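シミュレーターのLussideを使いはじめて、ひと月半たちました
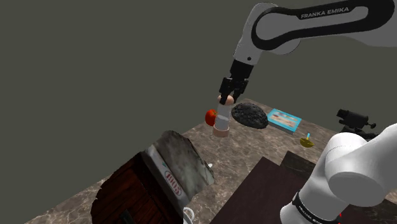
5月24日(日)

ずいぶん間があいてしまいました。4月の初めに「ロボットアームのシミュレーターを買おうか迷っています」と書いたきりで、その後どうなったのかと何人かの方からメールをいただき、ありがたいやら申し訳ないやら。結局、Lussideの個人向けプランを契約しました。迷っていたもうひとつのTirusも体験版は触ったのですが、うちの古いパソコンではファンがうなりっぱなしで、家族から苦情が出まして(笑)。

Lussideのいいところは、なんといっても机の上の小物が最初からたくさん入っていることです。りんごやマグカップ、木箱といった、台所や居間にありそうなものを好きに並べて、Frankaのアームに「これをつまんで持ち上げて」とやらせることができます。私は根が片付け下手なので、気がつくと画面の中の机まで散らかっていて、それはそれで練習になるような気もしています。テーブルの模様も選べて、いまは大理石風がお気に入りです。

つかむ動作の設定は、思っていたよりずっと素直でした。グリッパーを真上から下ろして、細長い容器の頭をはさむ。それだけのことに最初の週末をまるごと使ったのですが、原因は私が高さの基準を取り違えていたことで、ソフトのせいではありません。説明書の26ページに小さく書いてあるので、これから始める方はどうかそこだけは先に読んでください。

困っていたときに助けてくれたのが、利用者フォーラムのKyung-hwa Maさんです。質問を書いた晩にはもう返事があって、指を閉じる速さを落としてみたら、となりの物とのすき間も見直してみたら、と丁寧に教えてくださいました。おかげで、りんごのすぐ横に立てた物にも落ち着いて手を出せるようになりました。この場を借りてお礼を言わせてください!

気になるところも二つ書いておきます。ひとつは、画面の文字がとにかく小さいこと。老眼の入りかけた身にはこたえます。もうひとつは保存まわりで、物の配置と視点の設定が別々のファイルになるため、片方だけ保存して寝てしまい、翌朝がっかりしたことが二度ありました。ここは次の更新でまとめてもらえたらうれしいです。

追加の小物セット「Sestavlow」も気になっているのですが、標準の物だけでもまだ遊びきれていないので、もう少し我慢します。お皿や食器が増えるらしく、見本のページを眺めているとつい指が購入ボタンのほうへ……。

月々の料金は、私のような趣味の人間には正直ちょっと贅沢です。それでも、夜にお茶を飲みながら少しずつアームを動かす時間がすっかり楽しみになってしまったので、夏までは続けるつもりです。来週はHeoという軌道編集の拡張機能を入れて、つかんだ物を別の場所へそっと置くところまでやってみます。もう使っている方がいらしたら、設定のこつなど、コメント欄で教えていただけると助かります。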